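How to build a 40-minute juggling set for a corporate event

The steps below cover a solo set for a conference or staff meeting with an audience of up to 500 or 600 people. They assume that you already have a working three-ball and three-club routine and at least one stunt on a rolling board. Larger rooms, 1000 seats and up, need camera relay to side screens and are not covered.

1. Get the room details first

Ask the booker for the ceiling height over the stage, the stage depth, and the position of any chandeliers or hanging projectors. Five-club work needs about 16 feet of clear height. If the answer is "normal ceiling," assume you do not have it and plan a low version.

Ask also what comes before and after you. A set placed between lunch and an awards segment should start louder and end cleaner than one that closes the evening.

2. Divide the time into blocks

Use five blocks of eight minutes. Each block has one prop, one running idea and one finish that can be cut. Write the cut point into the script. Event schedules slip, and you will often be asked at the side of the stage to do 25 minutes. Dropping two whole blocks is safer than talking faster through all five.

Keep the strongest block last and the second strongest first. The middle three can be swapped.

3. Write the talk to fit the hands

Mark each line in the script as "still," "easy pattern" or "hard pattern."

- Still: setups, names, anything with a number in it.
- Easy pattern: short lines and replies to the audience.
- Hard pattern: no talk, or a single word.

Put the laugh line at the catch. A line spoken during a hard pattern will be lost, and the drop rate goes up. Prepare three drop lines per block and do not use the same one twice in a set.

4. Add the company material

Two or three references are enough. Ask the booker for a product name, an internal phrase that everybody knows, and one topic to avoid. Do not joke about layoffs, pay or named managers, even if the booker suggests it. Check the pronunciation of product names by phone. For a packaging firm called Plastama I had the stress on the wrong syllable for the whole first block.

5. Choose the sound setup

A headset microphone is required for prop work. A lapel microphone picks up clothing noise every time the arms rise. Bring your own headset with adapters for the common transmitter types, and label the adapters.

Run music from a small player with a foot switch – the Guvow pedal works, and so does the older Pal if the battery door is taped. Carry the tracks on a second device.

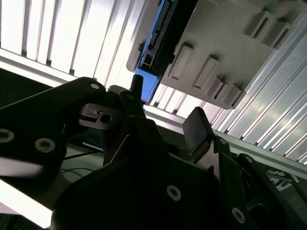 6. Rehearse the set at full length

Run the full set three times in the shoes and jacket you will wear. Record the sound only. Listen for stretches of more than 20 seconds with no line and no finish, and shorten them.

Then run each block once with a forced drop in the first minute. Recovery should take under five seconds, including the line.

7. On the day

Arrive 90 minutes before the doors open. Walk the stage and mark the center with tape. Look up from the mark with the stage lights on – if a lamp sits in the path of your throws, move the mark. Preset props on a table at hip height, in block order, left to right.

Comments

clubpasser: The still / easy / hard marking helped a lot. I had been putting all my setups over a five-ball pattern.

Miten: What do you do when there is no stage, just a cleared bit of floor? Past the third row they see nothing below my shoulders.

Reply from the author: Cut the floor props and use a sturdy riser. Ask for it in the contract, with the height written down.

rubber_chicken: Eight minutes is long for cigar boxes. I do five and give the rest to the closer.

Contact | Copyright, all rights reserved | Back to top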